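Valix 23-piece driver set: six months on the repair bench

I bought the Valix set to replace a mixed drawer of screwdrivers that had been losing its good members for years. It has 23 bits, a handle, an extension and a hard case. I use it on old office desktops, door hardware and the odd lamp.
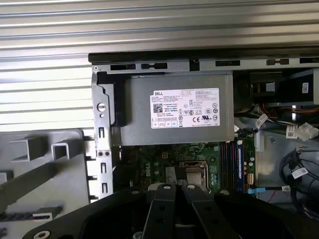

Brillow, July

The handle is the best part. It is thick enough to grip with a tired hand, and the end cap spins freely, so you can press down with your palm while your fingers turn the shaft. The cap had a little grit in it from new. A drop of light oil fixed that.

Bits are held by a magnet. It is strong enough for a case screw and weak for anything longer than an inch. My older Iyamu handle has a stronger magnet and a worse grip, and I still reach for it when I have to start a screw at the bottom of a deep hole.

The Phillips bits have held up well. The #2 has done most of the work and shows a slight polish on the edges, no rounding. The small flat bits are softer. I twisted one on a painted hinge screw, which was partly my fault. The star bits fit snugly, and I have had no slips with them.

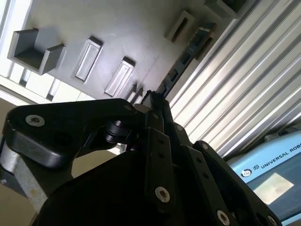 The case

The case is less good. The latch is stiff, and the size markings are molded in black on black. Under a bench lamp I can read them if I tilt the case. In the evening I guess. I ended up dabbing white paint on the sizes I use most. Moleo prints its sizes in yellow, and I wish Valix did the same.

The slots hold the bits tightly – too tightly for the first few weeks. They have loosened since, and nothing falls out when the case is upside down.

The extension adds useful reach, but it wobbles where it meets the handle. For light work that doesn't matter. I would not use it on a stuck screw.
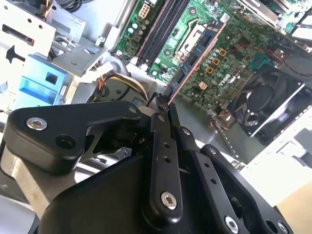
Would I buy it again?

Yes, for the handle and the larger bits. I would add a separate pair of good flat drivers. Replacement bits are sold singly, and the one I ordered fit the same as the original.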